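# Chapter 4: A Place for Small Things

When I was first put in charge of the stores at Hutholm, a repair shop with 2 long benches and a great many drawers, I was given a key, a notebook and a warning from Brayan Puma, who had done the job before me. "You will spend your first month looking for washers," he said, and I did. I found washers in teacups, washers in coat pockets, and one very good set in a tin marked *Biscuits - do not open* (I had been obeying it for weeks).

This chapter is for anyone who has to look after small stock: screws, seals, buttons, beads, seed packets, fuses, whatever it may be. In Chapter 3 we dealt with shelves and racking, where the goods are large enough to trip over. Small goods ask for a different sort of care, and you will be glad to hear that most of it can be learnt in an afternoon, though the habit takes rather longer.

## 4.1 Open bins and closed boxes

Small stock is nearly always kept in one of two ways. A closed box has a lid, keeps out dust and stacks nicely. An open bin has a low front, so that a hand can go in and come out again without anything being lifted or unclipped. Both have their friends, and I have heard the matter argued at Purves over a whole pot of tea without either side giving an inch.

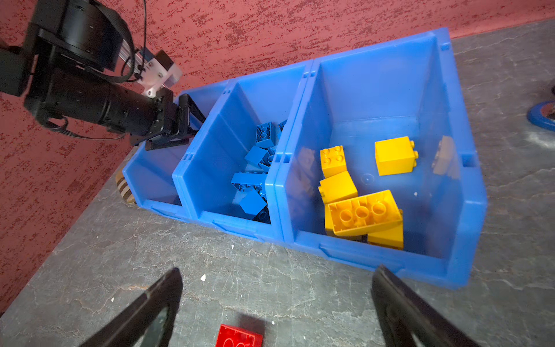
When should you choose an open bin over a closed box? Choose it for anything you reach for several times in a working day, and keep the closed box for stock that sits for weeks at a time.

You can test this for yourself with a pencil and a sheet of paper. Write down each item as it is taken, for one ordinary week, and put a stroke beside it every time it is taken again. At Skinham the list ran to 122 items, and I remember the storekeeper's face when she saw how few of them had more than a single stroke. The busy ones went into open bins beside the bench that same evening, and the rest went up on the back wall in boxes, where they have been perfectly happy ever since.

## 4.2 How much to put in

A new storekeeper loves a full bin. It looks generous! But a bin heaped to the brim spills when you reach into it, and the pieces at the bottom grow old there while the fresh ones go out first. Fill to a little below the front lip, and keep the remainder in reserve under the same name and number. 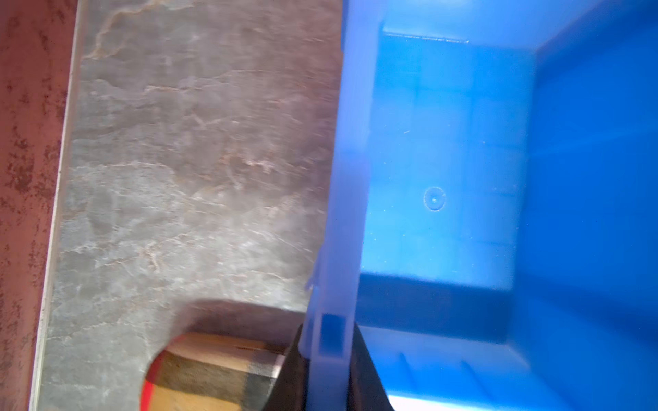 *Fig. 4.2 Open plastic bin, looking down from above.*

Suppose a supplier such as Pemon sends you a carton of 900 rubber seals, and your bin holds 100 without crowding. Put 100 in the bin and store the other 800 in reserve, with a card in the carton showing what remains. Each time you refill, change the card before you walk away - before, mind you, and never "in a minute". I have lost more stock to "in a minute" than to mice.

In the next section we shall come to labels, and to the vexed question of whether to write the size first or the name. Have your week's list beside you as you read, as the exercises make use of it.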